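Transit Planning Methods
Unit 3 Handout: Headway, Layover and Fleet Size
Course leader: Marijke Mulder
Problem set due 3rd April

Read before the session: the Brerneta route data sheet and the first chapter of the Visser reader. Bring a calculator. The terms below are used in the same sense for the rest of the course.

1. Terms

Running time. The scheduled time from one terminal to the other, in one direction, with passenger stops included.

Layover. Time at a terminal between the end of one trip and the start of the next. It covers two separate things: recovery (absorbing delay) and operator break. Some agencies list them on separate lines. Brerneta does not.

Cycle time. Running time out, plus running time back, plus layover at both ends.

Headway. The interval between one departure and the next on the same route in the same direction.

Span. First departure to last departure on a given service day. Span has no effect on peak fleet size but a large effect on operator hours.

2. Fleet size

Vehicles required = cycle time divided by headway, rounded up to the next whole vehicle.

Rounding is always up. A result of 6.1 means seven vehicles. The difference between the rounded and unrounded figure becomes extra layover, and it should be shown in the schedule as layover. Hiding it in running time makes buses wait at mid-route stops, and riders notice.

Worked case, Clenov crosstown. Running time out and back totals 86 minutes. Layover is seven minutes at each end. Cycle time is 100 minutes. At a 20-minute headway the route needs five vehicles with nothing left over. At a 15-minute headway the result is 6.67, so seven vehicles, and the cycle is stretched to 105 minutes. The extra five minutes go to the Clenov terminal, where there is curb space for two buses.

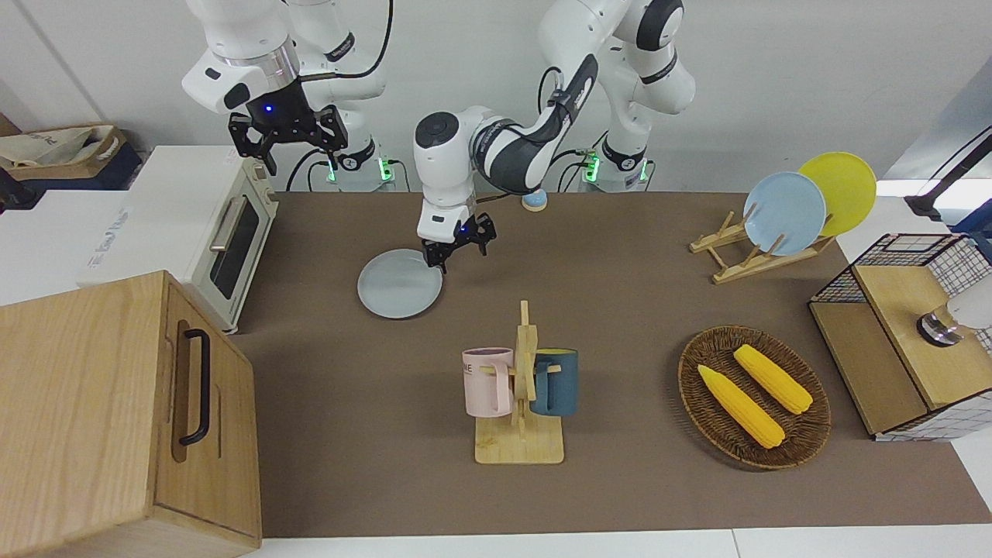 Two-arm workspace with toaster oven and plate.

3. Choosing the running time

Do not use the average. Half of all trips, more or less, will run longer than the middle value, and a late arrival with no recovery time carries over into the next trip. The usual method is to set running time near the middle of the observed range and then set layover so that most trips can still leave on time in the other direction.

Keep time periods separate. Ruben Bakker's notes on the Brerneta data use early, morning peak, midday, afternoon peak and evening. Midday and afternoon peak look alike on paper until school lets out in September, and then they do not. Data collected over the summer should not be used for a fall schedule.

Remove trips with a detour flag before sorting. Trips with a missing terminal timestamp are also dropped - do not fill them in from the neighboring stop.

4. Clockface headways

A headway that divides evenly into 60 gives the same departure minutes every hour. Riders can remember it, and transfers between routes repeat on a fixed pattern. A 13-minute headway may use the fleet more tightly, but it breaks both. For routes with headways longer than 10 minutes, this course assumes a clockface pattern unless the problem says otherwise.

Timed transfers need more than matching headways. Both routes must reach the transfer point at the same minute, and the layover of at least one of them usually has to move there.

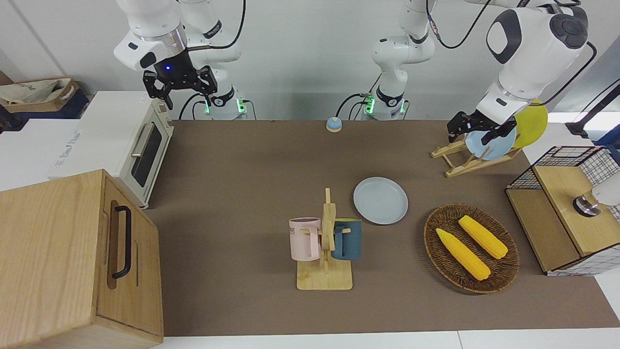

Same workspace, plate held in the left gripper.

5. Interlining

Two routes that share a terminal can share vehicles. Add the two cycle times before dividing and rounding. If each route rounds up a long way when taken alone, the combined result may save a vehicle. The cost is that delay on one route passes to the other. Efa Powell's paper on the Skadedine depot covers this in more detail (reader, second section).

6. Problems

a. A route has a cycle time of 86 minutes and a headway of 15 minutes. Find the fleet size and the added layover.

b. Repeat with a headway of 30 minutes.

c. Interline the route in (a) with the Clenov crosstown at a 15-minute headway. State the combined fleet size and compare it with the two routes run separately.

d. List the conditions under which you would refuse the result in (c).

Show unrounded values. Hand in on paper to Gijs Brouwer or Dirk Groen.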